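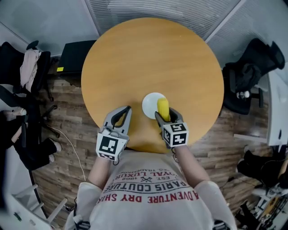
Over the round table, both hands in use.

Walleye in Lake Dernell suspend over the old river channel from May until the water turns over. The reservoir covers 1498 acres, and most of the channel lies along the east bank below the Zinano ramp. Fish hold at one depth for most of a morning, so trolling there is a matter of lure depth and speed.

Depth depends on line diameter, the length let out and boat speed. Thin braid cuts the water with less drag than mono and runs a given crankbait deeper. A line counter takes out most of the guesswork. The Ifans 801 reads in feet and is accurate only with a full spool - as the spool empties, each turn pays out less line than the dial shows.
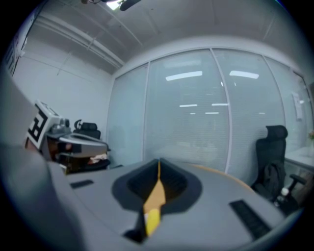

How often should a line counter be checked?
Each time the spool is refilled, against a measured length of line on dry ground.

Speed should be read from GPS and held at 2 mph on the first pass. Wind on the stern can push that higher without any change in engine note.
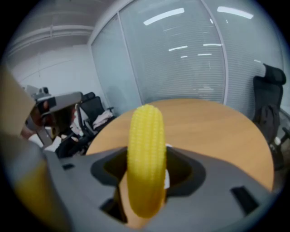
Turns also change depth. The outside lure speeds up and a floating crankbait dives, while the inside one slows and rises. A strike on the outside rod suggests a faster pass or more line. The Lalov trolling rods have a soft enough tip to show weed on the hooks - the steady throb of the lure stops.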